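Taking a youth group to a robot open day - worth it? what do they show?

Posted in: Days Out and Tours

Berkska
Thursday, June 11, 2020

Hi all. Trying to sort a trip for our after-school group, 25 kids, mostly ages eight to eleven. The Erton lab has an open day with a robot arm demo on the list and I can't tell from their page what that means. Is it a talk with slides or do you get to see arms doing something? Also how close do you stand, and is it loud. One of ours really can't do loud. Bus alone is going to run us 200 dollars so I want to be sure before I ask parents. Anything helps, thanks.

3 replies

Wito

went in December. its fine. parking is bad, get there early. kids liked it, mine wanted to stay for the second run

Thaweesak

Went to the same one, so here's what I remember, sorry for the rush, on my break.

Not slides. There's a short intro, maybe five minutes, then you go to the bench. Room 1037, end of the long hall, signs are small so follow the floor tape. They take 8 at a time, so with your number you'd be in four groups and somebody has to keep the rest busy in the lobby. Bring something for that. Cards, coloring, whatever.

Loudness - not bad at all. A hum and some clicks. Louder part was the lobby to be honest. Call ahead anyway and tell them about your kid, they let us go in first when I asked about a stroller.

How close - there's a rope, little ones at the front, grown ups behind. Everyone could see. No touching the arms obviously, but there was a spare gripper at a side table you could open and close by hand and that had the longest line of the day.

What they do is small stuff. Two arms, one tray, toy animals. If your kids are expecting walking robots or something out of a movie, tell them beforehand, one boy in our group was pretty let down for the first minute or so. Then he got into it. The person running it takes questions the whole time and didnt seem to mind the same one over and over (yes, "can it pick up me").

Things I'd do different: snacks before, not after. No food past the front desk. And pick the morning slot, by afternoon the staff were tired and the intro got shorter.

Couple of the lab's pictures from the toy bench so you can see the size of it: 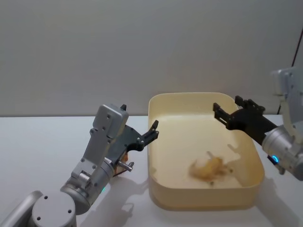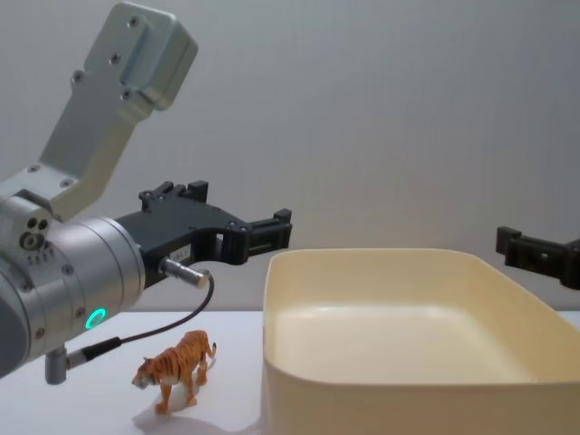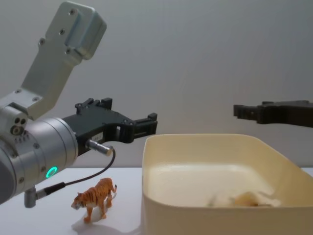 Demo bench, two arms and the cream bin. Tiger is in the second and third.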